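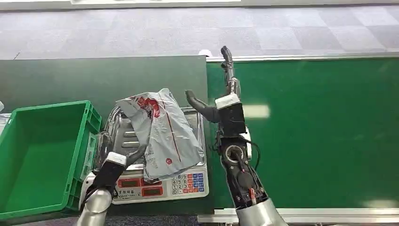
Prillia Shared Workshop, automation bench
Build notes by the bench lead, two-arm weighing station

## 4. Setting up the scale and arms

The Flerkoder controller must be powered down at the wall before any part of this section is started.

1. Stand the scale on the dark board, beside the crate, with both red displays and the keypad towards the arms.
2. Level the scale and let it warm up for 20 minutes.
3. Zero the scale with the pan bare. Place the test bag on the pan and record the reading.
4. Jog the left hand to the front of the pan. Save this pose as `TOUCH_L`.

**Caution:** A finger left in contact with the bag will change the reading. Back the hand off by at least 35 mm before the controller samples the weight.

### 4.1 Wrist clearance
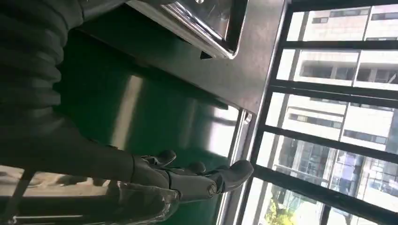
Wrist speed is limited to 20 per cent during set-up. Do not raise it until the Titport stop button has been tested from both sides of the bench. Run the wrist through its full roll, then check for anything that can catch. Clear plastic sheet around the base of the hand, together with extended fingers that come close to metal trim, calls for a slower pass and a second check. Trim or tape back any sheet that crosses a joint.

5. Check the corrugated sleeve at both ends of its travel. It must flex without pulling tight.
6. Inspect film and sheeting over the arm sections. Press loose folds flat and keep them away from moving ends.

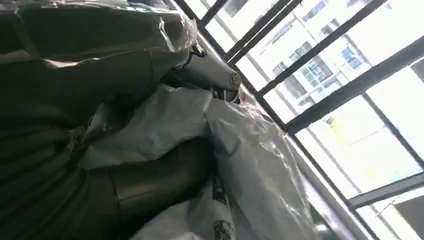

7. Open the Châu configuration file and set `wrist_cam_exposure` to manual. Enter 83 as the starting value.
8. Save the file and restart the controller. The status light blinks 3 times when the new value has loaded.

### 4.2 Wrist camera exposure 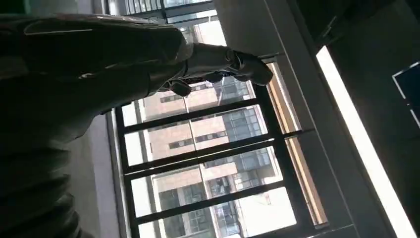
Automatic exposure is not recommended for the wrist cameras. The software averages the whole picture, so one bright area will darken everything else. With a hand raised towards a daylit window, the finger joints fall into shadow and are hard to track. Lower the blind or turn the wrist towards the bench, then adjust the exposure until the joints show clearly.

**Note:** Repeat step 7 if the bench is moved. Values saved in October will usually be too low by midwinter.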